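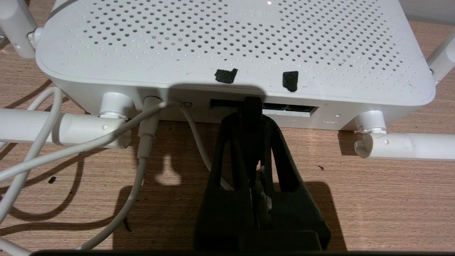 Plugging in: the Tazi gripper brings a black connector up to the ports of a white router.

I have crawled under enough desks in my life that when Clulliria offered me a month with the Tazi, its rental arm for small network jobs, I said yes before I'd even asked the price (it's $85 a day, plus delivery from the Rirkley depot). My first thought was that cables would eat it alive. They flop, they twist, they hide behind each other!

So I gave it my own router, dust and all, and let it practice. Teaching it a new plug takes two demonstrations by hand, and I botched the first one. After that I mostly drank coffee and watched. Over 100 tries it got 85 plugs home, and the misses were nearly all the same thing, a bit too far left and then a polite little pause while it waited for me.

Would I rent it for one router? No way. But the repair shop down the street in Eltdale tests them by the shelf, and they've already asked me for the number.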